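Trolden playroom: the small toys
Gallery page, 3 December 2019

We have a playroom on the ground floor of our guest house, Trolden, in Sosside. Families who stayed here before often ask me what is in it now, so I made this page. The room was painted in February and it has a new shelf, but most of the toys are the old ones. Under each heading I wrote a line or two.

The floor
We kept the tiles. Parents sometimes ask for a carpet, but a tiled floor is easy to wash after lunch, and the blocks make a nice noise on it. For babies there is a thick blanket in the cupboard, please take it out when you need it.

The block bowl
The shape blocks live in a yellow plastic bowl which stands on the floor, so that also the smallest children can reach inside. There is a teal heart, a light green cylinder, a pink cube, and crosses in yellow and in orange-red. My own favourite is the heart, and I think it is also the favourite of the children, for it is the one I find most often under the sofa.

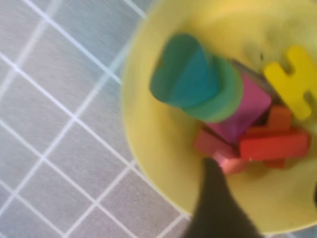
When we bought the blocks at the Fairclough toy fair they came in a cardboard box with a lid. The box lasted 4 weeks. After this we tried a cloth bag, but the children had to empty it completely to find one piece, and a bowl is much better for looking and choosing. It is also quick to wash in the kitchen sink.

Tidying
We ask each family to put the blocks back before dinner. It takes 5 minutes, and small children like to throw them in from a little distance. If a piece is missing, please tell us at the desk and we will look for it together.

Opening times
The playroom is open until dinner, and again for 60 minutes afterwards. On rainy days we leave it open 30 minutes longer. Guests from our second house in Prornlow are also welcome, they only need to ring the bell at the side door.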